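Removing wax haze from a polished table top
Posted by Selma Dervishi, Jul 18, 2026

I put Firken paste wax on a coffee table in March and it dried to a cloudy film. Buffing with a dry cloth moves the haze but does not remove it. What will take it off?

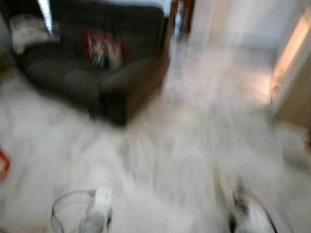
I have tried warm water with dish soap, twice. No change.

Babar Awan
Soap won't cut paste wax. Use odorless mineral spirits on a white cotton cloth, one small section at a time, and wipe dry within 60 seconds. Open a window.
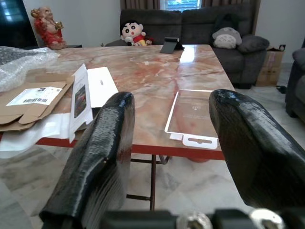 Check what the top is made of first. Mineral spirits can soften some printed or lacquered finishes, so test underneath. On a marble pattern in pale pink and cream with rusty veins, like this one, leftover haze is hard to see head-on – use a flashlight held low. Two passes should do it.

Talha Rizvi
vinegar works for me

Babar Awan
Not on real marble – acid etches it.
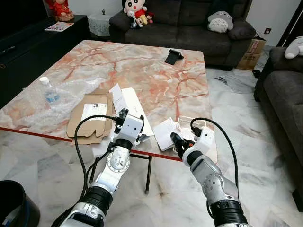
Wait some 20 minutes before judging the result.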